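Moving dishes overseas: pay the packers or do it yourself?
Renwood Expats Board > Moving and Shipping
August 6, 2020

kettle_north

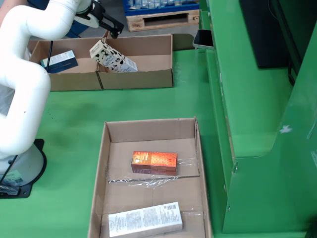
Open carton with the fold in the middle, green table.

Hello all. I am moving from Renwood back to Europe and I have too many dishes. I received two offers. Sunder wants 660 dollars for packing the kitchen only, materials included. Chornovol wants 299, but their insurance covers only boxes which they packed, and the limit per box is low. The third possibility is that I pack everything myself and put it in the shared container. I have 17 boxes in my plan. Has anybody done it alone, and did the plates arrive whole?

Dandach77
I did it alone two years ago. Plates must stand on the edge, like records on a shelf, never flat. Put crushed paper on the bottom, four fingers thick, and the same on top. I lost one saucer from the whole kitchen.

pia_l
I don't agree about doing it alone. The plates are not the problem, the claim is the problem. If you write "packed by owner" on the list, many insurers will pay only if the complete shipment is lost. Please read this part of the paper before you decide. I had to learn it with a broken soup bowl set from my grandmother.

kettle_north
Thank you, pia_l. I found this sentence in the Chornovol offer now. It is on the last page, in small letters.

old_harbor
Low wide cartons are good for glasses, but I would not use them for plates. When somebody puts a heavy box on top, the middle goes down. Buy the double-wall dish boxes. I paid 33 dollars for a bundle of used ones from a neighbor.

Dandach77
The middle goes down only if you leave air inside. A full box does not bend. I used ordinary cartons from the supermarket and they were in the container for nine weeks.

old_harbor
Then you had luck with the weather. Supermarket cartons become soft from humidity, and many containers are humid. I would not advise this to a person with good dishes.

pia_l
I am with old_harbor on this one. Also do not use newspaper directly on white porcelain. The ink goes into the small scratches and I needed baking soda to get it out.

mm_transit
One question to kettle_north: do you need all these dishes? In April we gave half of ours away and it was less painful than I expected. For 660 you can buy a very decent set when you arrive.

kettle_north
It is a fair question. The everyday ones I can leave, but the tea service goes with me in any case. So maybe I ask Sunder for a price for only three boxes, and the rest I pack myself in double-wall.

pia_l
Ask them to write on the list which boxes are theirs, with numbers. And take photos before you close the lids.

Dandach77
And plates on the edge!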